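Bench Safety and Inspection Checklist, Card Fixture Station
Hirose workshop, assembly side — filled in 30 January 2024 by Kiyoshi Kuroda

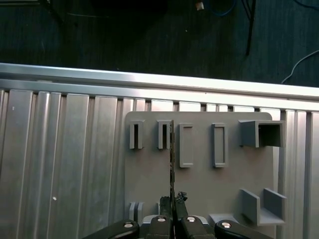
I went through the whole station with the September sheet next to me, and I'm delighted to say it's in much better shape than it was then! Comments are under each line. Anything marked "Fix" has my initials on the job board already.

1. Fixture board sits flat against the aluminum panel
OK. Pushed at each corner with my thumb and got no rocking at all. Lovely. In September I could slide a sheet of paper behind the bottom end.

2. Printed parts free of cracks and lifting layers
OK, with a note. The grey board is a fresh print and it came out beautifully matte and even. Please check the slotted holders first when you do this one, the walls beside the slot take all the abuse. I ran a fingernail down both and found no splits.

3. Slots clear of dust, chips and broken card edge
Fix (done on the spot). A few crumbs in the second slotted holder. Soft brush only, brush downward, and keep your face back. No compressed air — it sends grit straight at whoever is standing at the next bench, and we had that argument last year.

4. Thin strip goes into the slot without force
OK. Try it by hand with the power off. If it needs a push, stop and look at the slot again. A snapped strip leaves a sharp edge, and picking the stub out with a knife is how people get cut. Use the plastic tweezers, they're in the Clakura drawer.

5. Rectangular recesses clean, rims smooth
OK. I had to sand one burr off a rim. Wear the dust mask even for a tiny bit of sanding, and wipe the recess afterward with a barely damp cloth. Both dry when I left.

6. Strips stored and handled correctly
Fix. I found three loose in the tray with the screws. They belong in the lined box, standing up, one per divider. Wrist strap on before you open the lid. The strap tester read fine for me, and I really like the new one with the big green light!

7. Screws tight, none missing
OK. Checked with the small driver and put a paint dot on the heads that didn't have one yet. If a dot no longer lines up, write it here with the position, don't just snug it up and move on.

8. Pinch points kept clear
OK. Hands out before power on, long sleeves rolled or clipped, no lanyards. I asked everybody on shift to show me the stop button without looking around for it first, and they all got it. Great stuff.

9. Edges of the aluminum panel
Fix. The panel is sound, but there's a sharp spot low on the side where the trolley parks. I've taped it for now. It needs a file and a proper edge strip, and Hasska has some in stock.

10. Lighting at the slots
OK. The bench lamp got moved a little higher and what a difference! You can look right down into a slot now. Please leave it there.

11. Floor and cable runs
OK. One cable cover was curling up at the end, so I swapped it. Mat is clean.

12. Labels readable
Fix. The Ident tag for the station is peeling. New one is on order, and until it comes the number is written on masking tape beside it.

Totals for this visit: 4 lines marked Fix, one of them already done. The whole walk took 28 minutes, and the last one took nearly an hour, mostly spent hunting for tools.

Comments from the shift
"Can we keep a second brush here?" Yes! I've hung one on the left hook.
"Is the old board still good as a spare?" No, please don't use it. The slots have worn wide and a strip can tip over in them. It's in the scrap bin with tape across it.

Next check: same sheet, same order, starting with line 9 if the edge strip has arrived. Leave the completed page in the clip on the cabinet door.

K. Kuroda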